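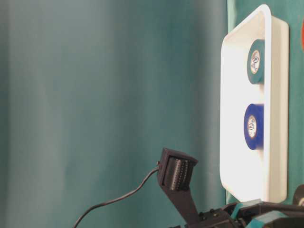
Why did the tape-sorting arm stop in the middle of a run?

The controller lost the signal from one of the finger sensors and locked the motors. That's the short version. The long version took me two days and way too much coffee, so I put this page together for everybody who wrote in after the December demo asking what happened.

Was it a crash?

Nope! No bang, no smoke. The arm was on its way down for a pick, the touch readings dropped to zero, and the software quit right there. Chiamaka Nnaji wrote that stop rule for Juketti (our little pick-and-place project) and I used to grumble that it was too jumpy. I've quit grumbling.

So what was broken?

The sensor cable. It had a bend near the plug that got tighter every time the wrist turned, and one wire inside had cracked. You couldn't see a thing from the outside. I only found it by wiggling the cable with the readout open and watching the numbers fall off a cliff.

Why didn't your log catch it sooner?

It sort of did. There were tiny dropouts, 2 readings at a time, scattered over the last 300 picks. The log filed them as noise and I never scrolled back that far. My fault, I was busy fussing with the lighting.
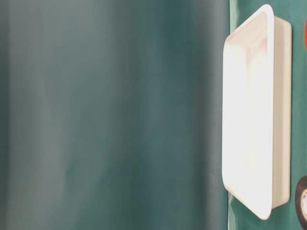
After that I changed the rule so any dropout at all puts up a warning, even a single reading. It's annoying, and a couple of people in the shop have asked me to turn the beep down (fair), but I'd take a beep over a blind finger any day.

What happens if the arm keeps closing with no touch signal?

It squeezes until the motor limit kicks in. With a roll of electrical tape you get a dented core. With a hand, you get a very bad afternoon, so please keep yours out of the tray unless the power is off. I mean the switch on the wall, not the pause button. Pause keeps the motors live.

How do I check my own cable?

Power off, then move the wrist by hand through its whole range and watch the slack. If it ever pulls straight or folds at the plug, reroute it. Then power up, step back, and run the wrist slowly with the fingers empty and the readout on.
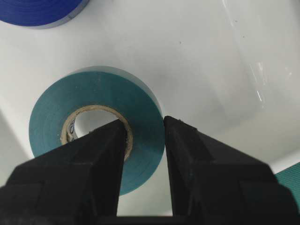 I do the slow run every 200 picks now, and the cable gets swapped at 1,000 whether it looks fine or not. Pui-shan Shih thinks that's overkill. We'll see.

Can I get the new warning rule?

Sure, it's in the current Juketti settings file. Load it, restart the controller, and unplug the sensor on purpose once (arm parked, please) to make sure the stop still works on your setup.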